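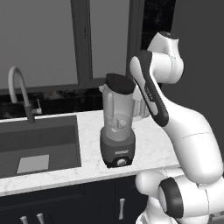 The fault came up at 57 seconds into run 2928, and Begoñe Calvo watched it twice before she called Aslak over.

"It's got hold of the lid," she said. "Then the knob turns."

"We don't turn the knob."

"The elbow does. Look."

He looked. The Nomalero kitchen was only a model, a counter and a sink and a blender with a dial on the front, but the arm in it ran the same code as the arm in the test house at Cistport. In September that arm would be making soup for people from Sillen.

"How many times?" he asked.

"Three, out of 2000. I only found it this morning. The checker scores the lid and nothing else, so they all passed."

Aslak Lindholm sat down. He had written the checker.

"Is anyone at Cistport today?"

"Escobar. He's got the real one plugged in, and he's been reaching into the jar between tries."

Aslak rang. It went on ringing for a while, and he stood up again while it did.

"Pull the plug on the blender," he said when Escobar answered. "At the wall. Then stop the arm."

They heard him put the phone down on something hard, and footsteps, and a click.

"Done," Escobar said. "Why?"

Begoñe had already started run 2929, with the knob in the score.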